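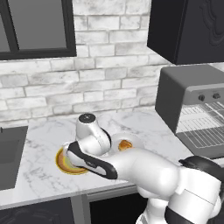 Figure 1. The simulated kitchen used for the clearing task, with the arm over the yellow-rimmed dish.

Can a robot arm clear a kitchen counter? Report on the group project

Group members: Etelka Antal, Aurelio Iglesias, Ernő Csizmadia
Supervisor: Mariann Csizmadia
Submitted: 15/02/2019

1. What we set out to do

The question for our project was whether a single robot arm can do one ordinary kitchen chore from start to finish without help. We chose clearing up after a meal, because everybody in the group does it at home and we could agree on what "done" means. The chore was split into three steps: pick up the dish, put it in the sink, then move the food that is left on the plate into the toaster oven to be kept warm.

We worked only in simulation. The department has one real arm and it was booked by the final-year students from August onwards. A simulated arm also cannot break anything, and we could leave it running overnight.

2. The kitchen

The kitchen model came from a set called Stadora, which our supervisor already had on the lab machines. It has a marble worktop with a dark grey sink at the left end and a toaster oven at the right. We kept the furniture where it was and changed only the position of the dish and the plate between runs. The plate is white and stands on white marble, and this mattered later on.

The control program was written by Aurelio on top of Ornico, the planning library we used in last year's course. Etelka wrote the part that decides where to grip. Ernő ran the trials and kept the log.

3. How the trials were run

Each run started with the dish and the plate put down at random within reach of the arm. The arm then had 200 seconds to finish. A run was marked as a pass only if all the steps were completed and nothing fell off the worktop. We did 3000 runs in total, spread over 6 sets. In the first sets the program was told exactly where everything was. In the later ones it had to work this out from the simulated camera view.

We did not change the program in the middle of a set. When we found a mistake we wrote it down and fixed it before the next one, apart from one case where the gripper width had been typed in wrongly and the whole set was thrown away and done again.

4. What happened

With exact positions given, the arm passed most of its runs. The dish was the easier object. Its rim gives the gripper something to hold, and the yellow stands out against the worktop. Most of the failures here were at the sink, where the arm let go too early and the dish landed on the edge.

With the camera view the results were much worse. The program often placed the plate too far forward or did not find it at all. White on white was the main cause, and the grey veins in the marble were sometimes taken for the edge of the plate. We tried a stronger light from one side, so that the plate would cast a clearer shadow. It helped a little.

The other problem was the arm itself. When it reaches across the worktop its forearm comes between the camera and the plate, so the program loses sight of the plate at the moment it needs it. Etelka's answer was to have the arm draw back and look again before each new step. This worked better than guessing but used up a lot of the time allowed, and many runs in the last set failed only on time.

The food was the hardest part. Our model treats it as a solid lump, and the arm still dropped it more often than it dropped the dish. We never got a good result for putting it on the oven rack. The bars are thin and the gripper tended to catch on them.

5. Comparison with a person

Ernő cleared the table in the student kitchen with a similar dish and plate, and finished well inside the time we gave the arm. He also wiped the surface, which we had not asked for. We do not think this is a fair test, as the kitchens are different, but it gives an idea of the gap.

6. Answer to the question

On our results, a machine can do parts of this chore when it is told where things are. It cannot yet do the whole of it in a kitchen it has to look at for itself, at least not with our program. We have not shown anything about real arms. Real dishes are greasy and real food is soft, and our simulation has neither.

7. If we had more time

We would add a second camera on the other side of the worktop so that the forearm does not hide the plate from both. We would also like to repeat the camera sets with a coloured plate, to see how much of the trouble was due to colour alone. The log and the program are in the group's folder on the department server, and the set that was thrown away is kept there under its own name.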